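# 花束と包み紙 写真ギャラリー

スターナサム園芸文化館(Sturnatham)では、贈答用の花束とその包装に関する実習講座を開設しております。本ページは、講座で扱う花束と包み紙について、当館の考え方と取り扱いの要点を写真に添えて紹介するものです。これから受講を検討される方、ならびに館内の展示室「ユルト」(Yurt)で花束をご覧になった方の参考となれば幸いです。

講座の指導は、当館花卉部門主任のデニス・ブロクサム(Dennis Bloxham)が担当しております。包装材料の選定と保管については、資料部門のキース・アッシュワース(Keith Ashworth)が監修いたしました。本文中の用語は、当館の実習手引きの表記に合わせております。

## 包み紙の色

花束の印象は、花そのものの色と、花を囲む紙の色の関係によって大きく変わります。白や生成りの紙は花の色をそのまま見せるのに適しており、季節を問わず用いることができます。一方、濃い色の紙は花の輪郭を際立たせ、淡い色の花に奥行きを与えます。

当館の実習では、受講者は最初に白い紙で一束を包み、次に濃色の紙で同じ構成の花束を包みます。二つを並べて見比べると、同じ桃色の花であっても、暗赤色の紙の中ではより明るく感じられることが分かります。花の色が薄いほどこの差は大きく、白い花弁を少量加えた場合には、紙の縁に近い部分が特に目を引きます。

濃色の紙を選ぶ際に留意すべき点は、葉の見え方です。緑の葉を多く残したまま暗い紙で包むと、葉が紙の色に沈み、束全体が重く見えることがあります。実習では、下葉を整理したうえで、花の間からのぞく葉だけを残すよう指導しています。ただし、葉をすべて取り去ると茎の線が目立つため、花首のすぐ下の葉は残すことを原則としております。

## 紙の折りと襞

包装の形は、紙の折り方で決まります。当館で基本としているのは、紙を幅広く折り重ねて花の背後に立ち上げ、手元に向かって絞る方法です。細かな襞を多く寄せる方法に比べて紙面が広く残り、色の面積を生かすことができます。

折り目は、はじめから強く付けないことが大切です。紙を花に沿わせ、位置を確かめてから、指の腹で軽く押さえて折り筋を定めます。最初の段階で爪を立てて折ると、後の修正が難しくなり、不要な筋が表面に残ります。濃い色の紙では、擦れた折り筋が白く浮くことがありますので、特に注意を要します。

絞った部分から下は、紙の裾が自然に開くように整えます。裾を切りそろえるか、斜めのまま残すかについては、受講者の判断に委ねております。花束を卓上に寝かせて飾る場合は、裾に広がりを持たせた方が安定し、手に持って渡す場合は、やや短く整えた方が扱いやすくなります。

折りの練習には、ウモダ(Wumoda)の練習用紙を使用しています。本番用の紙に比べて腰が弱いものの、折り直しの跡を確認しやすく、初回の課題に適しています。練習用紙は講座の受講料に含まれており、別途ご用意いただく必要はございません。

## 花の構成

講座の初級課程では、一束を八本で構成します。主となる花を四本、それを支える花を四本とし、葉物は本数に含めません。主となる花は同じ高さにそろえず、わずかに前後をずらして束ねます。正面から見たときに花が重なり過ぎる場合は、紙で包む前に必ず束ね直してください。包んだ後に花だけを動かすと、茎が交差し、紙の内側を傷めることになります。

淡い桃色と濃い桃色を組み合わせるときは、濃い方を中心に寄せる方法と、外側に散らす方法があります。前者は引き締まった印象になり、後者は柔らかく広がって見えます。どちらを優れているとするものではなく、用途と贈る相手に応じて選ぶべきものと考えております。ブロクサム主任は、講座の初回に両方の作例を示し、受講者が自分の手で束ねてから選択するよう求めています。

## 置き方と持ち運び

完成した花束は、花の部分が壁や他の物に触れないように置きます。立てて保管できないときは横に寝かせますが、その場合は紙の大きな面を上に向け、花首に重みが掛からない角度を探してください。斜めに寝かせると、紙の折り重なりと花の両方を一目で確認することができ、仕上がりの点検にも適しています。

点検の順序は、花、紙の縁、折り重なり、裾の順とします。花を先に見るのは、紙の乱れを直している間に花への負担が増すことを避けるためです。縁に小さな破れがある場合は、外側の紙のみを差し替えます。 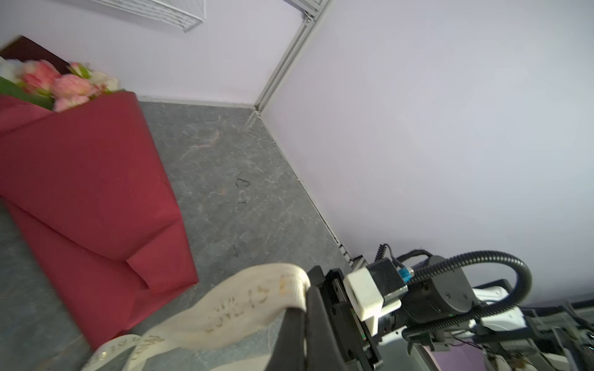

持ち運びの際は、絞った部分を片手で支え、もう一方の手を裾の下に添えます。花の側を下げて持つと、水分を含んだ花が自重で前へ傾き、紙との間に隙間が生じます。館内を移動する場合も、この持ち方を守ってください。

屋外へ持ち出すときは、風の向きに留意が必要です。幅広い折りは風を受けやすいため、外側を薄い紙でもう一重覆うか、紙の開いた側を体に向けて運びます。到着後は覆いを速やかに外し、折りの間に空気を通します。夏季、とりわけ七月の実習では、包装を終えてから引き渡しまでの時間をできる限り短くしております。

受け取った方には、紙を外して花を水に移す時期についてもご案内しています。飾ったまま楽しむ時間はその日のうちにとどめ、帰宅後は茎を切り戻して花器に生けることをお勧めします。外した紙は、平らに伸ばして乾いた場所に置けば、小物の包みや引き出しの敷き紙として再び使用することができます。

## 包み紙の保管

包み紙は、直射日光の当たらない棚に平置きで保管します。巻いた状態で長く置くと癖が付き、幅広い折りがまとまりにくくなります。赤系統の濃色紙は光による退色が比較的目立ちやすいため、当館では使用する分だけを棚から出し、残りは中性紙の覆いに納めています。

アッシュワースが作成した保管台帳では、紙を色、厚み、表面の仕上げによって分類しています。台帳は資料室で閲覧できます。希望される方は、受付にて閲覧票にご記入ください。

## 受講および見学のご案内

初級課程の材料費は一回につき二〇〇〇円です。花材、本番用の包み紙、練習用紙を含みます。花鋏は館の備品をお使いいただけますが、使い慣れたものをお持ちいただいても差し支えありません。

過去の課題作品に関する記録は、グレクネス棟(Grekness)一階の閲覧席でご覧いただけます。記録の複写を希望される場合は、用途を添えて資料部門までお申し出ください。

本ページの写真および文章を印刷物、講義資料等に使用される場合は、事前に当館の許可を得てください。使用に際しては「スターナサム園芸文化館」の名称を併記していただきますようお願いいたします。

スターナサム園芸文化館 花卉部門・資料部門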